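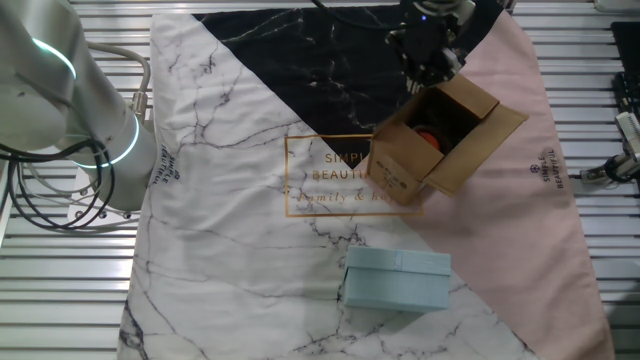
Category: Household textiles – Mats and table covers

Marble-print mat

A marble-print mat is a piece of fabric printed to look like polished stone, and I've been keeping this entry going long enough that I should probably admit I'm a fan. You lay it over a table or a bench, and suddenly the surface underneath (slats, scratches, whatever you've got) looks a good deal more dressed up than it did before. Other names I've run into are marble mat, stone-look cover and, in one shop, "veined cloth," which I can't say I love.

Pattern

The usual base is white with gray or black veins that branch and cross each other. Plenty of designs stop right there, but the geometric kind breaks the stone into big blocks of color. The one on the table at the top of this page is a nice example of that: mostly white marble, a black triangle with thin white veins, and a soft pink section running diagonally down the right side. I like the pink a lot! It keeps the black from getting too serious.

Thin gold lines are common too, and so is lettering. Mine to enjoy on this page says "SIMPLE BEAUTIFUL" in gold capitals, with "family & home" in gold script under it, though the cardboard box sits over part of the words. The small gray "SIMPLE BEAUTIFUL" repeats up the sides, printed vertically, so you get to read it with your head tilted.

Makers and names

Pattern names are a mess. Gulanero sold its first geometric marble under the name Brikura, then used Brikura for the whole line, so an old listing could mean almost anything. Primumetti stuck with numbers, and its pattern 348 is the black, white and pink one people write to me about most. I have no idea which maker is behind the mat on this page, so please don't take it as a picture of either.

Haruna Hirose, who collected printed household cloth for years, put together a catalog of 2,646 patterns, with the stone looks in a chapter of their own. She sorted them by vein color first and background second. I tried it the other way around for my own shelf and went back to hers within a week.

Use

People put these on dining tables, craft benches, side tables and floors. They're handy for packing, too – an open cardboard box on a cloth is a lot kinder to the tabletop than a box being shoved around on bare wood or metal. A big mat leaves you room to set things out beside the box before they go in.

On a slatted surface, pull the cloth flat from the corners, a little at a time. Waldemar Baran recommends a felt layer underneath, and I'd second that if the gaps are wide. For a small table I leave a 4-inch overhang; for a work table I skip the overhang completely.

Care

Check the label first, as fabrics vary. I shake mine out, wash it cool and dry it flat. Fold along a different line each time you put it away, or roll it around a tube if you have one. The Gebreyes mats came with a tube, and I still use mine for everything else.

See also: Oilcloth; Table runner; Printed felt; Play mat

Last revised 22 May 2019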